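Handout for week 2 of the manipulation project, 14 February 2023

Hi all. I'm writing this up the way I'd say it in the lab, so forgive the rambling. Last time we finished the Lisel grippers and everybody got one to open and close. This week we use them to record demonstrations, and next time we start training on what you record. If your gripper still squeaks, bring it to the bench before you start and I'll have a look at the screws with you.

## What you're recording

One demonstration is one try at one job, start to finish, done by you with the gripper in your hand. You begin with the fingers open over the table, you go get the thing, you put it where it belongs, you back off and open up again. Then you stop the recording. That's it! Most of them should be over quickly, and if yours drag on you're probably being too careful.

The software is Trollen, same as on the lab machines (please don't install the newer build at home, the file format changed and I can't read it yet). Press record *before* you move. I lose a pile of runs every term to people who start reaching and then remember the button.

## The starting pose

I get more questions on this than on anything else, so let's spend a minute on it. You want both fingertips in view, open, with clear table between them, and you want the target somewhere you can see it but not already in your grasp. If you begin with the object between the pads, the model never gets to learn the reaching part, and the reaching part is most of what we're after. 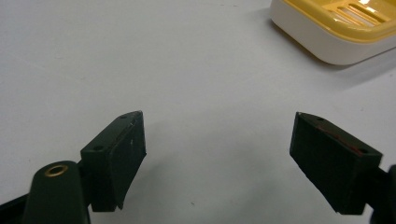 *Fig. 1. Open fingers, with the soap dish up in the right corner.*

Notice how far the dish is from the fingers. I like a start like this one because there's a real trip to make. I'd also be happy with the dish fully in view, and you should mix it up: near, far, left, right, turned a bit. If all of your runs begin from the same spot, you'll get a policy that's brilliant at that spot and lost everywhere else. (My first one was like that. It would go confidently to a bare bit of table and close on air, again and again.)

The shadows matter too. The fingers and the dish each throw one on a pale table, and a small network will happily learn to chase a shadow if it always falls the same way. So do some runs with the blinds up and some with them down.

## Numbers, since you'll ask

Last year's class ended up with 2,907 runs across every group. After I threw out the ones with no clear start or no clear finish, the soap dish set came down to 644, and that was enough to train something that worked on a good day. The goal for this class is 1,000 usable dish runs between us. Usable is the word to worry about - I'd much rather have a short clean batch from you than a giant messy one.

## Before each batch

- Wipe the table and the finger pads.
- Open and close the gripper a few times and watch that both fingers move together.
- Check that both tips show up in the preview.
- Put your group name in the Trollen notes field.

If a run goes wrong halfway, keep it and tag it "fail". I do want those. What I don't want is a run where you drop the dish, say something rude, pick it up with your other hand and carry on as if all was well. Your other hand should stay out of it altogether.

## To hand in

Upload your batch to the Venckus drive, in your group's folder, with half a page on how you varied the start. Tell me what you changed between runs and what you kept the same. Sketches are welcome and so are complaints about the trigger, which I know is stiff.

Reading for next time is the Orngate notes, the first two sections only. Skip the math box if it scares you, we'll do it on the board together.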